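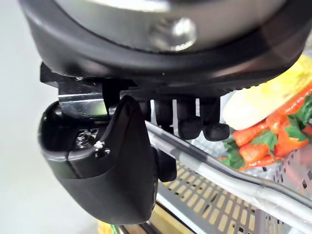 Vegetables get top billing at Conceição in Ploltthorpe.

Dinner Starts With the Carrots

By Eluned Griffiths

The first thing Gleice Lacerda handed me was a peeler, and the second was a parsnip the size of my forearm. I had come to Ploltthorpe to write about her soup. I ended up making most of it, badly, with an apron tied twice around me and a whole pile of turnips still to go.

Conceição has 21 seats, one long stove and a menu that changes whenever the delivery does. Ploltthorpe is a town of 3,790 people and I would guess half of them have opinions about Lacerda's cabbage. She braises it in wide wedges, cut side down, until the edges go nearly black and the middle turns to something like butter. The man at the gas station told me to order it before I'd even asked for directions!

Meat does turn up here (there was a very good pot of beans with sausage the night I stayed), but it comes in late and in small amounts. Lacerda plans every meal from the vegetables outward. She lays them out on the counter in the morning, walks up and down a few times, picks one up, puts it back. Then she writes the menu on the back of an old invoice.

"I want to know what's going to be the sweet thing," she told me. "After that I can look for the sour thing. Dinner is easy once you have those."

On my day the sweet thing was carrots, roasted whole in a heavy pan with nothing but oil and salt. Forty minutes, no stirring. I kept reaching for the oven door and she kept tapping my wrist with a wooden spoon. They came out wrinkled and sticky, and she tipped them over cold yogurt with a spoonful of chopped pickled chilies. I have made that dish four times since I got home and I still haven't gotten tired of it.

Most of the produce comes from Prukovska, a farm just past the edge of town that grows on 2 acres of what used to be a horse pasture. They bring roots and greens all through the fall, and in April the first skinny leeks, which Lacerda grills and serves with a blanket of grated egg. She talks about those leeks the way other people talk about a vacation.

What I loved most was how little gets thrown out. Carrot tops are chopped with garlic and lemon for a green sauce. Onion skins and mushroom stems go into a stockpot that seems never to leave the back burner. Even the outer cabbage leaves are salted, rolled up and sliced into threads for the top of the soup, where they stay crunchy all the way to the bottom of the bowl.

And the soup! Parsnip, turnip, one sharp apple, and a piece of old cheese rind fished out before serving. She sweats the roots slowly with the lid on and barely any water, so they steam in their own juice. Use the widest pot you own. If the bottom starts to catch, add a splash of stock and scrape it up, and keep going until a spoon slides straight through the turnip.

My knife work hasn't improved much. But I bought three pounds of turnips on the drive home, and a cabbage that had to ride in the passenger seat.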